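Paper cup

Last updated 14 Aug 2021

A paper cup is a throwaway cup made of paper, mostly for drinks. Also used a lot for sorting small things on a desk or table. Wide at the rim, narrow at the base, so empties stack. The rim is rolled – stiffens the mouth, easier on the lips. 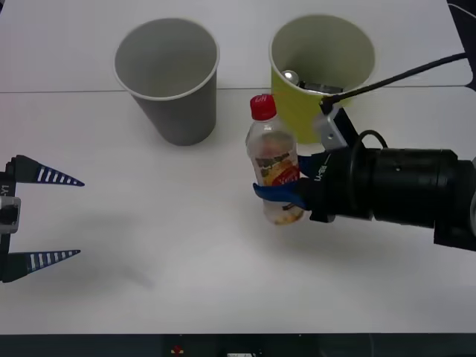

Why are paper cups lined?
Plain paper soaks through, so a thin coating, usually plastic, goes on the inside.

Sizes and color

Sold by volume. Color is often on the outside only, with a white rim. Makers such as Braditel sell plain colors in sleeves, 800 to a carton; Clistex packs 200.

Use as a sorter

One color per kind of item works best. Small balls, caps, batteries, wrapped sweets.
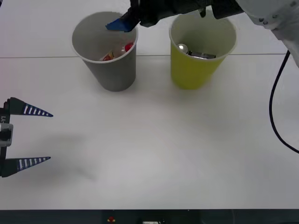 Light cups tip easly if overfilled or if the heavy stuff all sits on one side. Fill to below the rim. A flat table helps, and some space between cups so one knock doesnt take out the next.

Clearing up

Empty cups first, then wipe the top. Keep cups near the edge till the middle is done.

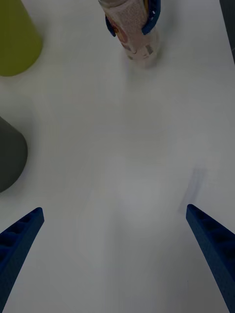 Disposal

Lined cups often can't go in with normal paper – check local rules.

Shares 200 | Comments 3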